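OK, long thread, get a drink. Several of you asked how the simulator half of our summer robotics club is going, and I keep promising an answer and then going off to mow the lawn or something. So!

Quick background for new people: I help run the club at the Keogh library with Verena Steiner and Fergal Hegarty. High school kids, mostly, plus one very determined middle schooler who talked her way in. We meet in the upstairs room with the bad blinds.

Last December we did the whole thing with real kits and we lost so many evenings to stripped screws and dead batteries. I love a screwdriver as much as anybody, but the kids who wanted to write code were waiting in line for the kids who wanted to build, and the other way around too. So this year the first half is all simulation.

The project is called Gromance. The kids voted on the name and I was outvoted, and by the second week I'd stopped cringing and started saying it in front of parents. The job is simple to say: find the ball on the grass, pick it up, carry it to the goal, set it down without dropping it. Five teams, same arm, same ball, same lawn.

Simple to say, I said. Oh my goodness. A ball is a terrible thing to pick up! Close the gripper too high and you squeeze it down into the grass, close it too low and it pops up, and if one finger gets there before the other one it just rolls off and leaves you. I watched one team chase theirs clear across the lawn for most of an evening and they were laughing so hard they forgot to stop the run.

We use the view from the gripper for most of the debugging, and that was Eimear Foley's doing. She kept saying the side view made every grasp look fine. Once the teams started reading their runs from up close they got a lot pickier about where the fingers were landing, and I have not had to nag about it since.

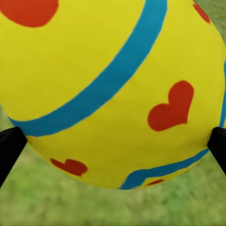 Page last changed: 8 July 2019

The ball with the hearts and the blue stripes is the one everybody uses now. We started with a plain one and had a miserable time telling whether it was spinning in the grip or holding still, since plain yellow looks the same from every side. Boglárka Juhász painted the new texture at her kitchen table (well, on a laptop at her kitchen table) and sent it over the same night. Now you play a run back and watch whether the hearts move. Fergal wanted numbers on it. Fergal got hearts.

What you want is fingers low on both sides and level with each other, like those two. When a kid gets that for the first time there's a noise they make, and the whole room turns around to look, and then of course everybody else wants it too.

Rules, for those who asked: each team gets 200 runs to tune on, and then 7 scored runs on the last day with the ball starting somewhere new each time. You can't touch the code between scored runs. You can touch it all you like between practice runs, and please, please write down what you changed. We had a team with a beautiful grasp and no idea which version of the file it came from. They found it in the end, saved under the name "final_old_use_this."

Somebody asked about friction. Yes, it's a setting, and no, teams aren't allowed to crank it up. Verena locked that file after one group built what amounted to a glue gripper. Very clever of them, I told them so, and then we took it away.

Orla Ní Chonaill is doing the session on slowing the arm down as it gets close, which I think is the piece most of the teams are missing. They come in like they're late for a bus. If your kid can only make one extra evening, make it that one. Room 204, bring a charger, there are never enough outlets.

Snacks are still a free-for-all. Pretzels went over well. The Narkden fruit bars did not, and I have a box left if anybody wants them.

More when the teams start on the carrying part. Fergal says it'll go quicker than the grasping did and I have told him I'm writing that down.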